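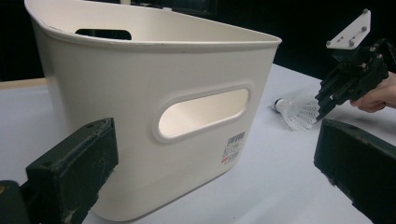

Off-white storage bin with oval handle opening

About Hemora

Hemora is a household linen and textile lending service for families who are setting up a home with very little. We lend sheets, blankets, towels and curtains for as long as they are needed, and we take them back, launder them and mend them before they go out again. Our workroom and offices are located in the former Kwiatkowski dry goods store, which we have occupied since March 2011.

Our History

The service was founded by Nhàn Hứa and Ultan Brennan, who had worked together in the laundry department of a regional hospital. Hospital linen is counted, washed, repaired and tracked as a matter of routine, and the founders believed that the same care could be offered to households. The first loans went to 16 families in the Flernau district. Today we serve 285 households in a typical year and keep a standing stock of more than 400 complete bed sets.

The building was purchased outright on 15 December 2018, following a long period of leasing. The purchase allowed us to install a second drying room and to move the mending tables to the north side, where the light is better for close work.

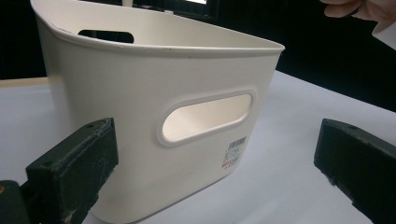
White plastic basket with rounded corners and rolled rim

How We Work

Families are referred to us by schools, clinics and housing offices, or may apply in person. An application is one page long. Loans are made for an initial period of eight months and may be renewed by telephone. We do not charge a fee, and we do not ask for payment when an item is lost or worn out – ordinary wear is expected, and our budget allows for it.

All returned linen is inspected under the direction of Diệp Phan, Head of Textiles. Items in sound condition return to stock. Those beyond repair are cut down for pillow covers, cleaning cloths or quilt batting.
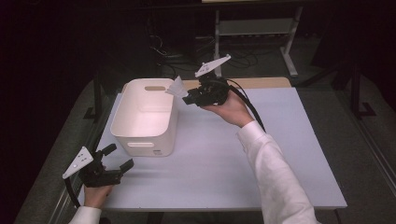

Mending classes are open to the public during the spring and fall terms. Students learn darning, patching, hemming and the basic care of a sewing machine. Classes are taught by Kiều Mạc and are limited to eight students each. Materials are provided.

Leadership

Chiến Vi has served as Executive Director since 2016. He came to Hemora from Gisov, a maker of cotton bedding, where he managed purchasing. Nhàn Hứa remains with the organization as Senior Advisor. Ultan Brennan retired from daily operations and continues to serve on the board.

Hemora does not accept donated linen at the front door. Please contact the office in advance to arrange a delivery time.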